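Home Notebook Materials Methods Index Older entries

September, lime mortar, third batch

Mixed the Groreck sand with the Abou Zeid lime putty this morning, started just after nine. Proportions as in the second batch, by weight, with 1000 g of dry sand and the putty drained overnight through cloth. The putty was stiffer than last time. Worked it with the paddle until it would hold on an upturned trowel, then left it covered for an hour and knocked it up again with no added water. The second knocking up made more difference than I expected: the mix went from crumbly to fatty in a few minutes.

Sieved a sample of the sand first. Too much of it passes the finest sieve, and I suspect that is where the shrinkage cracks in batch two came from. The Aser sand is sharper but has shell in it.

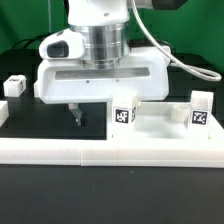 For comparison I washed a second portion of the Groreck sand, poured off the cloudy water until it ran clear, and dried it in the oven on the low shelf. Weight lost to washing was 312 g from the full bucket, more than the supplier's sheet would suggest. Some of that will be sand that went over the lip with the water. Repeat with a finer cloth over the spout before quoting it to anyone.

Filled 16 cube moulds, 50 mm, half with washed sand and half with unwashed. Moulds oiled lightly and wiped. Tamped in two layers, struck off level, covered with damp sacking. The unwashed mix bled a little at the surface, the washed mix did not.
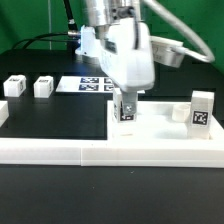

Block on the white platform, marker to the front.

Moulds to come off after three days if the corners hold. Last time I stripped them too early and lost several edges. Any cube with a damaged arris goes to the phenolphthalein test and stays out of the crushing set.

Also put a thin coat of each mix on a soaked clay tile. The washed mix dragged under the float and needed more pressure. No cracks in either by mid-afternoon, which means little at this stage.
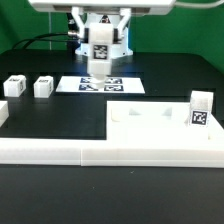
Curing and storage

Cubes go to the damp cupboard, tiles to the open rack. The cupboard hygrometer reads low against the sling one and wants checking with the salt jar. Until then, treat its readings as relative. Mist the cubes morning and evening for the first week, then let them carbonate with the door ajar.

Grillovano pozzolan is on order for batch four. Do not add it to anything in the current set – the dosing is unsettled and the sack label gives no fineness.

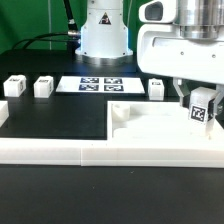
Putty tubs need relabelling before anyone else draws from them. The marker pen has washed off two lids and the quicklime tub looks the same as the rest. I would like a proper hazard label on the front of each, in the manner of the small triangular one on the front of the arm's white base, dark with a light symbol. It shows up well against the plain casing, and our tubs are white too. Side of the tub, never the lid, as lids get swapped.

To do: salt jar for the hygrometer, second washing run, shell count on the Aser sand, more sacking.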